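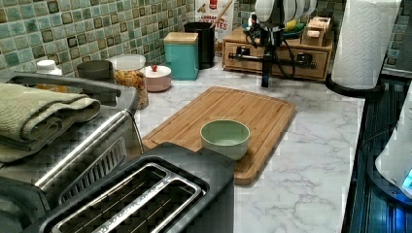
The Small Shops of Sundton Learn to Sell Online

Home | Retail | Features | Subscribe

October issue – By the Grandwood Review staff

When Plomow opened its ordering service in Sundton, only 2 shops wanted to try it. One of them was Sârbu, a family grocery near the bus station, where customers still left their lists on paper at the counter. Now 93 shops in the region take orders this way, and most of them did not have a website before.

The work is less simple than the brochure says. A grocer must enter every product, with price and weight, and keep this list correct each day. At Sârbu the first list had 119 products and it took the owners a full month of evenings. Fresh cheese was the hardest, as no two pieces weigh the same.

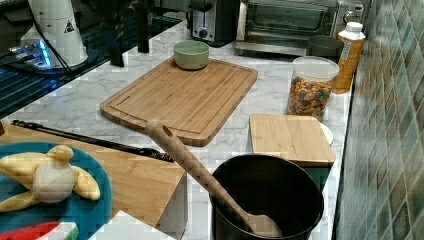
Bamboo cutting board and bowl on a kitchen counter.

Customers asked first for pickup, and delivery came later. An order made before noon is ready in 60 minutes, and the shop sends a short message. Older buyers often prefer to telephone, so the staff type the order for them.

The fee is still a point of argument. Plomow takes its part from every sale, also from the small ones, and several owners would like a fixed monthly price – the company says it will answer them before winter.

14 comments | 38 shares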